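FOR RELEASE 30/07/2020

Staltari Robotics Club to show its note-posting arm at the Ratirow open evening
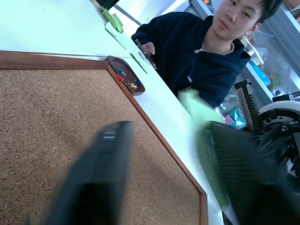
One parent asked at our last meeting why anybody would spend months getting a robot arm to put a sticky note on a cork board when a person can do it without looking up from their coffee. Fair enough! I get some version of that every season, and I still love answering it, so please come and ask me again at the open evening.

I run the Staltari Robotics Club, and this is our entry for the Treven Challenge, student division. The task sounds tiny. Pick up a paper note, carry it over to the board, set it down where it's supposed to go, then fetch a pushpin from a little dish and pin the note in place. Paper bends, though, and it sticks to things you don't want it to stick to (the fingers of the gripper, mostly), and a pushpin lying on its side is a pretty mean thing to hand to a machine. We picked the task back in February and I thought we'd be done with the paper half in two weeks. We were not done in two weeks.

What we have now is an arm with a two-finger gripper and a camera up by the wrist, and a stack of code that the students wrote themselves - I'm allowed to make suggestions and they're allowed to ignore them. They've logged 300 practice runs on the current version. In the latest full set the note ended up inside the target area 69 times out of every hundred, and everyone in the club would like me to say that the number is going up. It is! The pins are further behind, and we'll be showing those as work in progress.

At the open evening you can write a message on a note and have the arm try to post it for you. Keep it short, use a dark pen, and leave the note flat on the table when you're finished. We can take up to 4 people at the table at one time, so there may be a bit of a line. Students will also be showing how they label the camera pictures, and there's a laptop where you can change the grip speed and see what happens to the paper (slow is not always better, which surprised me too).

The evening is in the main room at Ratirow, ground floor, and admission is free. Thanks go to the Mac an tSaoi workshop, which cut our spare gripper parts and then cut them again when I got the measurements wrong.

We're taking new members for the fall as well. You don't need to have programmed anything before. A few of our best people came in knowing only how to use a screwdriver, and one or two were shaky on that.

Press are welcome to come early while we set up, and students are happy to talk about their code for as long as you'll let them. For interviews or pictures, write to the club through the Staltari front office and put "robot arm" in the subject line so it gets to me.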